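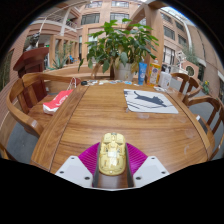 Does Wiping the Table Do Anything? A Report on Cleaning Claims for Wooden Furniture

Canside College, Home and Consumer Studies, project report
Handed in 21/12/2023

Why I picked this

Every bottle of furniture polish I have read says it "feeds" the wood. I wanted to know what that could mean. A table is made of dead wood with a finish on top, usually varnish or lacquer, and dead wood does not eat. My teacher suggested I test the claim before making fun of it, so that is what this report tries to do.

The question I settled on was: does a store-bought polish leave a varnished tabletop in better shape than a damp cloth does? "Better shape" meant two things, how shiny it looked and how well it stood up to a water ring.

What the companies say

I looked at two products. Wurnow is a spray, and its label promises "deep nourishment." Ludov is a paste in a flat tin and claims to "restore natural oils." Neither label says how much polish gets through the varnish. I wrote to both companies. Ludov did not write back. Wurnow sent a leaflet that repeated the label in longer sentences and added that customers were happy.

I also read the care booklet from Siregar, the store where my family got our table. It says to dust with a soft cloth, wipe up spills and keep hot pans off the surface. Polish comes up once, on the back page, next to a coupon for polish. I will let the reader decide what to make of that.

Method

I used four test boards cut from the same old shelf, all with the same varnish. One got Wurnow, one got Ludov, one got a damp cloth followed by a dry one, and one got nothing. I treated them every other day for 30 days and kept them in the same room, out of the sun.

At the end I put a wet glass on each board and left it for 2 hours. Then I asked 25 people from my school to look at the boards without knowing which was which and pick the shiniest one. After that they picked the one with the worst ring.

Results

Shiniest board: Ludov was picked most often, with the damp cloth board second and Wurnow a little behind it. The board with no treatment came last, mainly because it was dusty.

Worst ring: the votes were spread over all four boards and I could not find a pattern. Several people said they could not see a ring on any of them and were guessing. I had told them they had to choose, and that was a mistake. Next time I would allow "no difference" as an answer.

When I washed all four boards with a drop of dish soap and dried them, I could no longer tell them apart. I mixed them up on purpose and had to check the marks on the back. So whatever shine Ludov gave was sitting on top of the varnish and came off with soap. I saw no sign that anything had been fed or restored.

Problems with my test

A month is short. A company could fairly say its product works over years, although the labels say nothing about years. One says "instant."

The boards were all varnished. Oiled or waxed wood is a different case, and I do not want anybody to use this report to argue about a butcher block. Bare wood does soak things up.

I also did not measure shine with a meter. Asking people is cheap but messy. Two of them picked up the boards and tilted them under the lamp, others just glanced from the door – I should have set a rule for that before starting. And one shelf is one shelf. If I had 100 boards from different makers I would trust the result more.

What I would tell someone with a wooden table

If it is varnished, a damp cloth and a dry cloth did nearly as well as the paste in my test, and as well as the spray. If you like the smell of polish or the look of it for company, go ahead, but I would not pay extra for the word "nourish."

I plan to repeat the ring test in January with hot mugs in place of wet glasses. The boards are labeled and stored in the back of the classroom closet, second shelf, under the sewing patterns.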